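Home » Workroom Supplies » Bins and Feeders » Warnska Open-Front Bin

Warnska Open-Front Bin, Blue

A bright blue plastic storage bin for small parts and packed items. The front lip is angled and open, so you can reach in without lifting the bin off the bench. It sits flat on a work surface and pairs well with our narrow Gezer belt — set the bin just past the end.

Item no. 810. Sold singly or in cartons of 20.

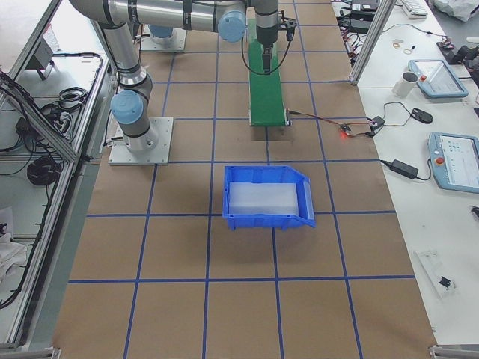
Friederike Stüber writes that she ordered 31 of them for her packing benches and would like a label slot on the lip. Paper labels peel off hers after a few weeks. She has no complaints about the plastic.

Label holders are sold separately under item no. 58 and clip over the lip. They do not fit the older Trastthorpe bins.

Care: wipe with a damp cloth and mild soap. Do not use solvents. Keep away from heaters.

Shipping: single bins ship in a padded bag, cartons by freight. Orders placed before noon leave our Vorkumura warehouse the same day. Returns are accepted unused, with the packing slip.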